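Vusska oval table, white, bought for folding: four stars

I'd been folding laundry on the bed for most of my adult life, and my back had begun to send written complaints. The Vusska cost 138 from Starnura, plus 16 for delivery to the kerb, a kerb being where I have always dreamed of owning a table.

Assembly is dull but fair. The instructions come on a sheet of drawings featuring a cheerful bald figure with no elbows, and he and I parted on reasonable terms by teatime. One bolt went in crooked and has stayed crooked.

What you're paying for is the top. It's big and white, and the rounded ends mean you can walk round it with an armful of washing and keep your hips intact. A T-shirt goes down flat with space left over, and trousers can be laid out lengthways, something my old desk (a Skorkuvex, may it rest in the loft) never managed.

T-shirts and something black, at various stages:

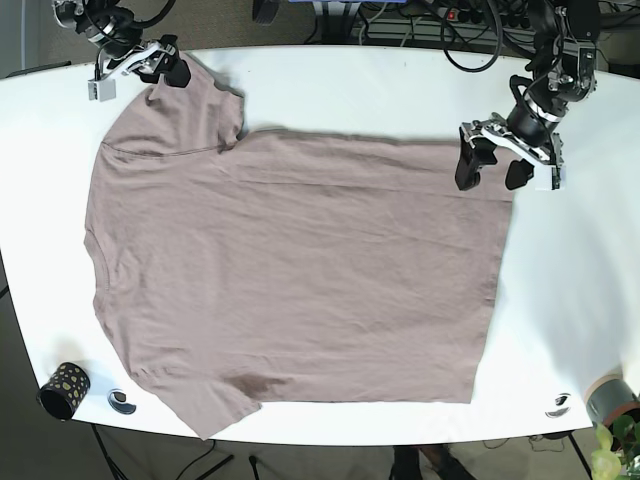
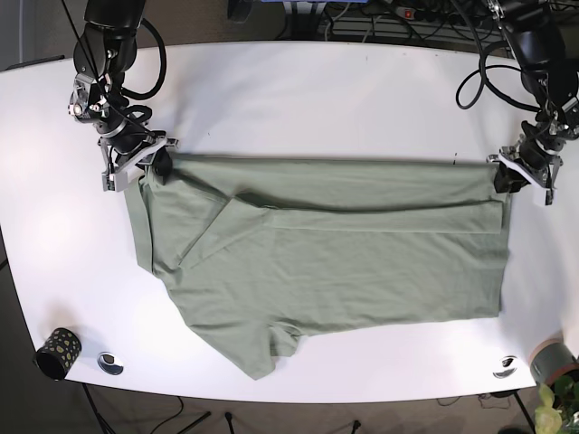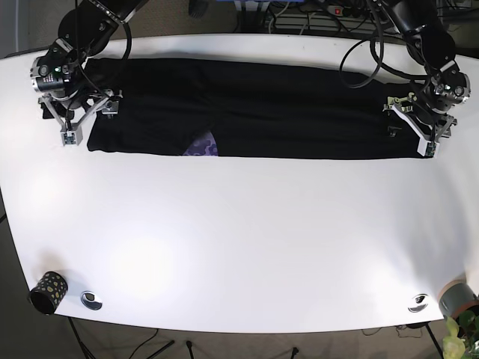
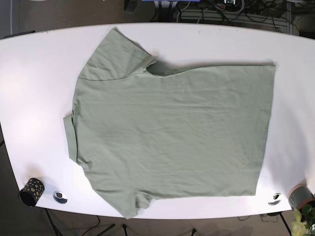
On to the grumbles. White shows everything. Dark cotton sheds on it like a nervous cat, and I now wipe down before each load as well as after, which is more housework than I was doing before I bought a thing to help with housework. It also throws the light back at you. On a sunny morning I fold with a squint, and navy socks and black socks are still paired by guesswork.

The surface is slippery too. Lovely for sliding a finished pile along to the end, less so when a sleeve decides to go over the side and take its friends with it. Heavy cotton behaves. Anything thin and sporty needs a hand kept on it.

I did look at the Stan, the posh one, which is 400 and has a drawer. I don't know what I'd keep in a drawer in a folding table. Regret, probably. There's a version at 900 as well, for people whose shirts are evidently better than mine.

Three months in, no wobble, and the top has survived one iron put down by somebody who should have known better. I've knocked off a star for the glare and the kerb. Would buy again, though I'd ask about the grey.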